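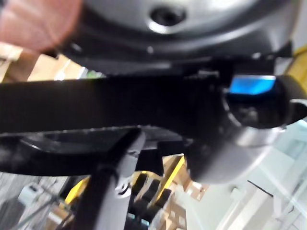

Descaling a stovetop kettle: vinegar or citric acid?

Sturkance
Posts: 107
We moved to a hard water area in February and the kettle is already furred up. I've used white vinegar twice and the tea tastes of chip shop for days. Is citric acid any better?

pellow84
Posts: 957
Yes. One tablespoon to a litre of water, bring it to the boil, leave it for half an hour, rinse twice. No smell. I buy the Siltitz powder in the big tub.

Cassim
Posts: 2112
I disagree. Vinegar is fine if you dilute it half and half and then boil plain water through afterwards. Most people skip the second boil. It costs pennies as well.

pellow84
I did the second boil every time and could still taste it.

Skundier
Posts: 84
Neither will help for long if you leave water standing in it overnight. Empty it after the last brew. Mine went almost a year between cleans once I started doing that.

Cassim
Agreed on emptying it. Not on the year, not round here.

Sturkance
Thanks all. I've ordered some citric acid. Does it need to be food grade?

pellow84
Yes, check the label.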